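Lakmal Bepari
May 15, 2024

Grippers again. Two different ones this time, one on each arm of the same cell, and two weeks of notes I should have posted as I went. Thread.
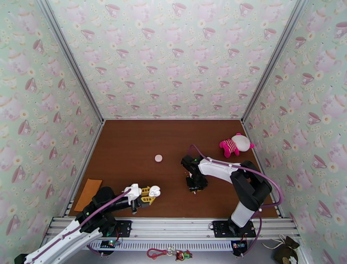 The question was simple enough. We've been running the black gripper on everything for a year and I wanted to know whether soft printed fingers would get us fewer dropped objects on the small stuff. So the left arm got the yellow lattice fingers and the right arm kept the black one.

Both arms are the same model, both on the same front rail, same controller firmware. I call the left one Handham and the right one Illey, because those are the names in the config file and it's too late to change them.

Test protocol: 200 grasps per gripper per object. Operator places the object anywhere on the floor inside the reach both arms share, arm picks it up, holds for 10 seconds, puts it back down. A drop during the hold counts as a fail. So does a grasp that needs a second try.

Objects so far are the little white skull, a pink lid and the plush with the striped body. I wanted something small and awkward, something flat and something squashy. There's a longer list but those three have the full runs done.

Skull first. Lattice fingers, 3 fails. Black gripper, 38 fails. That's a bigger gap than I expected. The skull has hardly any flat surface to push on, and the lattice folds in around it a bit when it closes. The stiff fingers touch at two points and the thing spins out.

The lid went the other way. Getting under the rim of something that low needs a thin, stiff tip, and the lattice tips just bend up when they hit the floor. Illey had it in one go most of the time. Handham pushed it across the floor until it ran out of reach.

I did try tipping the wrist over to 30 degrees for the lid. Helped a little. Also had the forearm much closer to the floor than I'm comfortable with, so I put it back.

Plush was a draw. Anything will pick up a plush. The only fails were limbs getting caught between finger and palm on the black gripper, and I'd put those down to where we grabbed it.

Closing force. On the black gripper we run a fixed current limit and never touch it. With the lattice fingers you can't get away with that. Too low and they don't wrap, too high and they buckle sideways and let go. The usable band is narrow and it shifts as the fingers loosen up.

They do loosen up. I measured finger deflection under the same load at the start and after 300 closes, and they were noticeably softer by the end. No cracks that I could find. I've printed a second pair with thicker ribs and will run those next.

Calibration took longer than the testing. The lattice fingers sit further out from the wrist than the old ones, so the tool offset was wrong, and I spent most of a Wednesday blaming the camera for it. Check your tool offset before you blame the camera.

On the camera: it's fixed, one view, looking over the whole workspace. Fine for reviewing fails. Not great for seeing what the fingertips are doing when the arm is between you and the object. Khondokar wants a wrist camera on each arm and I've run out of arguments against it. Weight is the only one left and it's not a strong one.

A few people asked in March about the cable routing. Still the purple cable along the outside of each arm, with a generous loop at the gripper end on the right. Looks messy. I had it tied down neatly at first and the wrist pulled the connector out at full rotation, twice. Leave slack. More than looks sensible.

Someone will ask about the wallpaper, so: teacups and daisies, pale green background. We change the walls between runs so the vision model sees different backgrounds. The metal colour of the rails stays the same throughout, and I'd like to vary that too at some point.

Does the wallpaper matter for this comparison? Not for the grasp numbers, those were all teleoperated. It'll matter when we train on the recordings. I'll do a separate thread once there's something to report.

Operator feel, for what it's worth. I did half the grasps and a student at Hodinport did the other half. We both liked the lattice fingers more on small things, mainly for the extra bit of forgiveness when you come in off centre. We both went back to the black gripper for anything lying flat.

Cost. The printed fingers are cheap enough that I don't think about it. Print time is the real expense, plus fitting them, which is four screws a side and a fair bit of swearing at the ones nearest the wrist.

So for now we're keeping one of each. Lattice on the left, black on the right, and the task list gets split according to which arm has the better chance. It's a nuisance for anything that needs a handover — you have to think about which fingers are giving and which are taking.

Handovers are next, starting with the skull going left to right. I've had one afternoon at it and the hard part is getting the soft fingers to let go cleanly once the other side has hold.

Files for the finger geometry will go up after the thicker rib version has had its 200. If you've run a similar lattice past a few thousand closes, I'd like to hear how it held up and what filament you used.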